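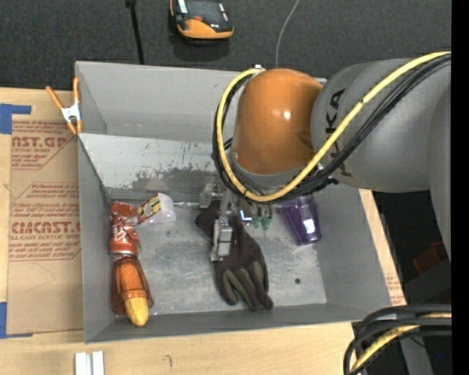
What does it take to build a bin-sorting robot in a shared workshop?
A secondhand arm, a sturdy table, a bin with a floor that can take some scraping, and members willing to give up their evenings to cable routing.

ELDALE, Wednesday, November 1, 2023 – Members of the Eldale Shared Workshop have put their bin-picking robot into regular use and will publish the full build notes at no charge. The project, named Plilletti, uses a KUKA arm and a metallic gripper to lift mixed household items out of a gray bin one at a time.

Work on Plilletti began in May, when the workshop bought the used arm from Dursun, a local dealer in retired factory equipment. Five members have worked on it since then. The parts bill, not counting the arm, stands at $1,161. The largest single cost was the cabling and connectors, followed by the material for the table.

"We wanted a job that was hard enough to be worth doing and cheap enough that we could keep doing it," said Nomvula Van Wyk, who leads the project. "Everybody has a box of odds and ends at home. We asked people to bring theirs in."

The test items are kept on a shelf by the workshop door and swapped between sessions. They include crushed drink cans, work gloves, tinted plastic cups, small boxes and a yellow piece with a texture like corn. Items are tipped in and left as they land, so a cup may be lying over on its side with something else inside it.

The group chose these things for the different problems they set. A dented can gives the fingers an uneven surface. A glove folds when it is pinched and can be picked up from almost any point, but it tends to drag whatever is under it. Clear and tinted plastic is the hardest for the vision software, which has trouble telling where a cup ends and the bin floor begins. Shiny spots on the plastic make this worse.

"The glove was my favorite and the purple cup was everybody's least favorite," said Flor Rivadeneyra, who wrote most of the grasping code. "We spent two weekends on lighting before we changed a line of software, and the lighting did more for us."

In the latest round of trials, held over four evenings in October, the robot was given 80 picks and completed 61 of them without help. A pick counted only if the item left the bin and was set down in the tray next to the table. Most of the misses involved clear plastic. The rest were split between gloves that slipped and items lying too close to a wall for the fingers to reach.

The arm runs at 30 percent of its rated speed during all workshop sessions. Ruba Tarawneh, who handled the electrical work, said the group has no plans to raise that figure. An emergency stop is mounted on each side of the work area, and a member who has taken the safety class must be present whenever the arm has power.

Cable routing took longer than any other part of the build. The thick yellow cable and the black bundle that follows it have to move with the arm without catching on the gripper or the rim of the bin. Tarawneh rerouted them three times. The build notes will cover all three layouts, including the two that were dropped.

The tabletop is wood, and the bin can be lifted off for cleaning. Spring clamps and blue tape are kept on hand for jobs around the table. Sadia Bangash, who cuts parts for the project, has been working in acrylic sheet – it is easy to cut again when a measurement changes. Her drawings for the guards and brackets will be included with the notes.

The next stage is a second bin, supplied by Ullholm, a maker of storage fittings based near the workshop. Ullholm has also agreed to cover the cost of a replacement set of gripper fingers with softer tips. The group hopes to have both in place before the spring open house.

Members of the public can see the robot at work during open evenings, held twice a month. Visitors may bring one item of their own for the robot to try, provided it is dry, unbroken and small enough to hold in one hand. Glass, food and batteries are not accepted. Children under 12 must be with an adult.

The build notes, parts list and software will be available on the workshop's website. Printed copies can be picked up at the front desk.

About the Eldale Shared Workshop
The Eldale Shared Workshop is a member-run space with benches for wood, metal and electronics. Membership is open to adults of any skill level, and tool classes are offered year-round.

Contact: Selamawit Mekonnen, press desk, Eldale Shared Workshop | © 2023 Eldale Shared Workshop | Back to top
Last updated: same day as release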